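The White Table Problem

Shared tables in open offices tend to be bought last, after the desks, the chairs and the lighting have been settled. They are also the surfaces that get the most varied use. At the Trinomby office, a single white table serves for unpacking, quick repairs, short meetings and anything too large for a personal desk. Nazma Miah, who planned the layout, specified it before anything else on the floor.

Her reasoning starts with reflectance. A white top returns most of the light that reaches it, so small dark parts, screws and cable ends stay visible without a task lamp. The cost is glare. A glossy top under linear ceiling lights produces bright streaks that move as the user moves, and people respond by shifting their chairs until the streak is out of the way. Miah tested two samples from Brandura at the window end of the floor, both at midday and at dusk, before choosing the lower sheen. 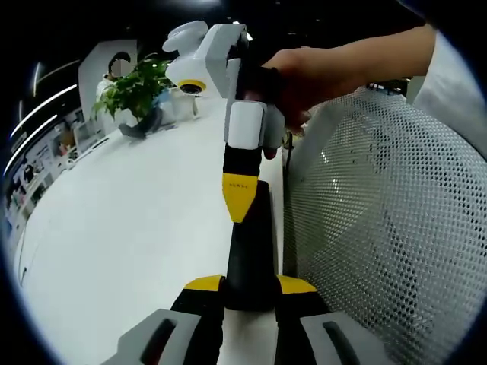
Seating was handled separately. Solid backs were ruled out early. A perforated back weighs less, passes air, and can be wiped down with a dry brush. Gray was picked over black for a simple reason: dust and lint show less. The chairs have to clear the underside of the table with the seat at normal working height, and Miah rejected one Flandemton model that missed by the thickness of its armrest pads.

Plants came next. The brief allowed them on work surfaces as long as they could be lifted with one hand. A broad-leaved plant in a dark pot reads clearly against a white top and gives the eye something to rest on at middle distance. It also sheds. Fallen leaves and potting grit are the main source of scratches on tables of this type, more so than tools, and the pot should be lifted, never dragged.

Cleaning is done with a damp microfiber cloth and a neutral detergent, followed by a dry pass. Alcohol removes marker but dulls the sheen if used daily. The office keeps it for ink only.
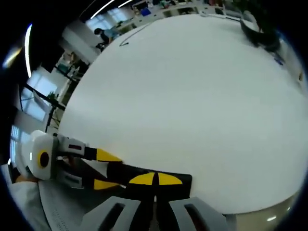 Edges deserve more attention than they usually get. A round top has no corners to catch a hip or a sleeve, and people can join from any side. It loses usable area, though. A rectangular sheet laid flat will overhang, and two laptops placed side by side will not sit square to their users. Miah accepts the loss. In her September survey of the floor, staff listed elbow room ahead of surface area by a wide margin.

Cables remain the weak point. Any tethered device used on a round table has to bring its lead across the top or over the rim, where it can snag on a chair. Huenchumán, the firm that fitted out the floor, proposed a center grommet. Miah declined it on the grounds that a hole collects crumbs and fixes the table in one position. Leads are coiled and put away at 6 each evening instead.

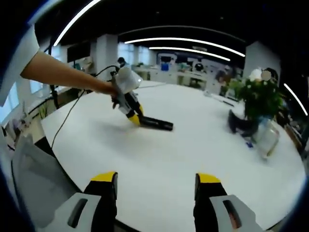

The round table, with a flowering plant at its right side.

A second table of the same diameter is on order. It will go at the opposite end of the floor, away from the windows, where the glare test will have to be repeated under the ceiling lights alone.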